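Notice of Revision to the Hand Record
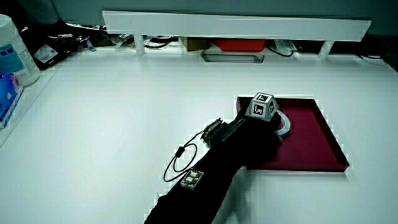 Kiredau, December 7, 2018

The Stemel Laboratory gives notice that the planning software known as Noteck has been withdrawn from general use and returned to the calibration section. Staff are asked to read this notice in full before requesting access.

Noteck was adopted in February to convert the motions of a human operator into plans for a machine. The operator wears a black glove and sleeve. A cube printed with square markers rides at the back of the hand and gives the software its position in space. The operator reaches into the tray, takes hold of an item and withdraws. The planner is then required to produce a path of its own to the same end.

The laboratory's agreement with the Sombatkul Foundation called for 1000 recorded reaches. At the close of last month 717 had been accepted. Each was reviewed by the perception section and passed to the planner without alteration.

Beginning with reach 718, the planner returned its path before the recording was complete. The section first treated this as a clock error. The clocks were compared and found to agree. The buffer was emptied, the marker cube was measured again, and the software was installed on a second computer with no connection to the first. The path was again returned early, by 200 milliseconds. On the following day it was returned early by 3 seconds.

The operator was then instructed to decide on a target only after a tone had sounded. The planner's output was sealed until the end of each trial. In every trial the sealed path led to the item the operator had chosen. The operator reported no discomfort, but asked whether the output might be shown to her in advance. The request was denied under Section 4 of the operating rules, which had not been written with such a request in mind.

On the last day of testing the operator stood at the table and did not reach. The tone sounded and she kept her hand at her side for the full trial. When the seal was opened, the file was found to contain a path of zero length, correctly formatted, with a time stamp from that morning. She had signed in at noon.

The operator has since been granted leave. A form for her return was prepared by this office and placed in the outgoing tray, where it was found to be already stamped as received.

Requests for access to Noteck should be made in writing. Staff who have received a reply to a request they have not yet made are directed to keep the reply and to submit the request in the usual manner.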